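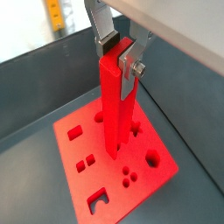
Value is the word we use for how light or dark a surface looks, apart from its color. Last week's contour drawings had no value in them at all, only edges. This week we add it, starting with plain solids that have flat sides. A flat side turned toward the light takes one value and a flat side turned away takes another, and the change happens at the corner between them. The tall red block is a simple case: the left face is a brighter red, the right face is in shadow, and it is all the same red block. If you draw it in pencil you need one value for each face and a clean edge where they meet. You do not need an outline down the middle.

Local value and lighting

Every object has a local value, meaning how light or dark it is under even light. A lemon has a high local value. A plum has a low one. Lighting then pushes that value up or down. Beginners tend to draw the local value and forget the lighting, so a white cup comes out white on all sides and looks like a hole in the paper. Squint at your setup until the details go. What is left is close to the pattern you should be drawing.

The scale

We use a scale with 9 steps. Step 1 is bare paper and step 9 is the darkest mark your softest pencil can make without polishing the surface. Make your own scale on a strip of the same paper you are drawing on. Scales made on printer paper don't carry over to the Safavi pads, which have more tooth and take a darker mark.

Fill the two ends first, then step 5, then the steps in between. Most people make steps 2 through 4 too dark and run out of room. If steps 7 and 8 look the same from across the room, redo them.

Punch a small hole in the middle of each step. Hold the strip up with the subject showing through the hole and find the step that disappears into it. Close one eye.
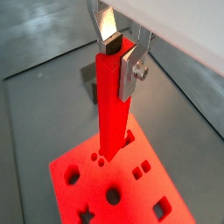
Once you can match a single value, match pairs. Two neighboring planes should differ by at least one full step on the scale or they will read as one plane. If the light in the room is so even that you can't find a full step between them, move the lamp. Clip lamps are in the gray cabinet in Isham 200. Use one lamp only. Two lamps give you two sets of shadows and you will spend the session sorting them out.

Terms for the quiz:

Light side: all planes that face the light source.
Shadow side: all planes turned away from it.
Cast shadow: the dark shape an object throws on something else. It is usually sharper near the object and softer farther away.
Reflected light: light that bounces off a nearby surface back into the shadow side. It is never as light as anything on the light side. Keep it a step darker than you think.
Highlight: the small bright spot on a shiny surface. Dull surfaces may have none.

Interior planes

The same rules hold when you are looking into a box instead of at one. The walls and floor are planes, and each takes its own value. Here the common mistake is shading each wall as one flat tone. A large wall nearly always shifts from one end to the other. Start with a light layer over the whole wall, then go back into the darker end.

Seams matter too. Where a wall meets the floor there is often a thin dark line. Draw it last, with a sharp pencil, and let it get weaker in places.

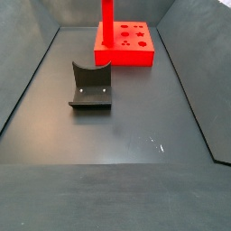 Dark gray walls and floor from above. Note the left wall: slightly darker near the top, lighter toward the bottom.

When the viewpoint is high, the floor takes up more of the page and its side edges run at a slant. Check those angles against a pencil held upright before you shade anything. Shading will not rescue a floor that tilts the wrong way.

Assignment

One drawing of an open cardboard box with one solid object inside it. Full page, Safavi pad, Herum pencils 2H through 6B. No blending stumps and no fingers. Tape your value strip to the back. Write the step number for each main plane lightly in the margin.

Due Mon 1 April at the start of class. Late work loses a letter grade.

Reading: Tolen reader, pages 59 to 68. The section on colored light can wait until we get to pastel.

Questions to Apostolos Alexiou, office hours after class, same room.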